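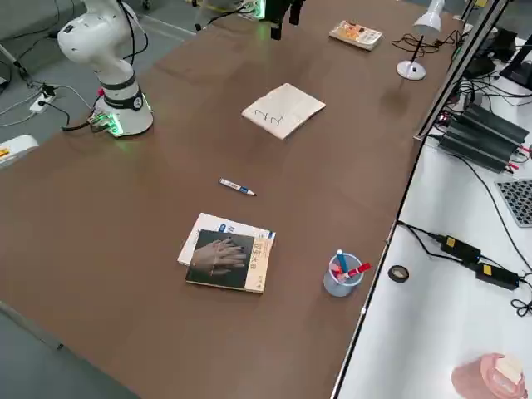 What should a planner do when its picture of the table is older than the plan it is about to run?

It should stop and ask for a new picture. The rule sounds simple, and most of today went into finding out that our software did not follow it.

Entry for Mon 10 September. Shared-workspace planning, two arms. Present: Malathi Reddy, Sajib Saha, Tharun Krishnan and myself. Meenakshi Panicker joined by phone for the second half of the morning.

The session opened with the release of Culla that Tharun prepared last week. Culla is the planner. Flesska remains the perception service, unchanged, and the two exchange a scene list that carries a time stamp for every object. The stated purpose of the day was to test the new hand-over of the shared zone, in which one arm must release a region before the other may plan through it. Objects were desk articles, books and markers among them, as agreed in the test plan.

The first batch was 123 planning requests, replayed from the log with no motion. Of these, 101 returned a valid path within the time limit. The remainder failed with the same message, "start state in collision," although the start state in each case was one that the arm had already held without touching anything. Sajib compared the failed requests against the scene list and found that the planner was checking against the padded model of the opposite arm at the position it held when the request was queued. By the time the request was served, that position was no longer true.

Malathi asked that the padding not be reduced as a remedy. I agree with her and wish to have it written down. We reduced padding in January to get past a similar message, and the underlying fault stayed in the code for months as a result. The padding value remains at 2 centimeters until the time stamps are dealt with.

Tharun's view is that the correction belongs in Culla. The planner should compare the age of the scene with the age of the request, and refuse the request if the scene is the older of the two. Sajib would place the check in Flesska, so that a stale list is never sent out at all. There was a fairly long discussion. Meenakshi pointed out that Flesska has no knowledge of requests and should not be given any. The check will go into Culla. Sajib accepted this but asked that Flesska at least report the age of its oldest object in the header of each message, and that was also agreed.

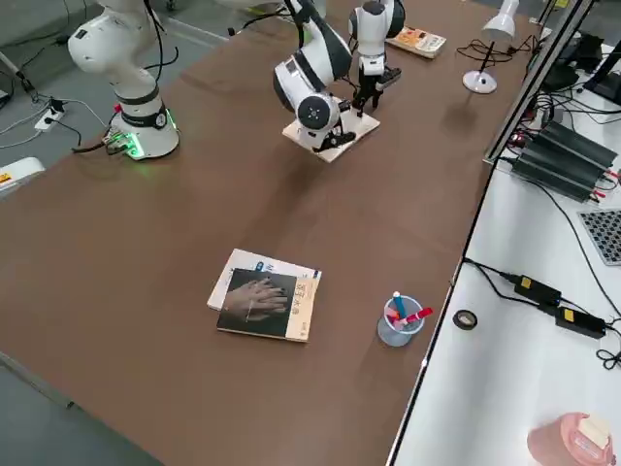 The refusal itself then has to be handled, and this took the afternoon. A refused request went back to the queue with its original time stamp, so it was refused again on the next pass, and again after that. The log reached line 1687 before Tharun stopped the process. He has changed the queue so that a returned request receives a fresh stamp and a retry count, and the count is limited. What the limit should be is still open. I would prefer a small number and a clear failure to a long wait.

We also looked at how the perception side treats thin objects. Markers that stand in a cup are merged with the cup into a single item, which is acceptable for avoiding them and of no use for picking one up. The grasp module needs a separate entry for each marker, with an axis and an estimate of how much of it is exposed. Sajib has a draft that fits a line to each one after the cup is removed from the point set. It performs well on saved data when the markers lean apart and poorly when they lean together. Stacked books have a related problem - the upper and lower covers are separated correctly when their edges are offset, and reported as one thick book when they are not. Malathi has asked for both cases to be added to the regression set before anyone changes the thresholds.

One administrative matter. Vasanthi Pai wrote from the Banomora office to ask whether the interface document can be closed this week. I replied that it cannot, as the header field agreed today changes the message format, and that Ramasamy will need to rebuild their client against it. She requested a short note explaining the change in terms their staff can follow. Tharun will write it and I will review it.

Open items carried forward: the retry limit; the age field in the Flesska header; the two regression cases; the note for Ramasamy. The replay of the full batch is to be repeated with the new queue before any motion test of the hand-over is scheduled. Malathi has the log files.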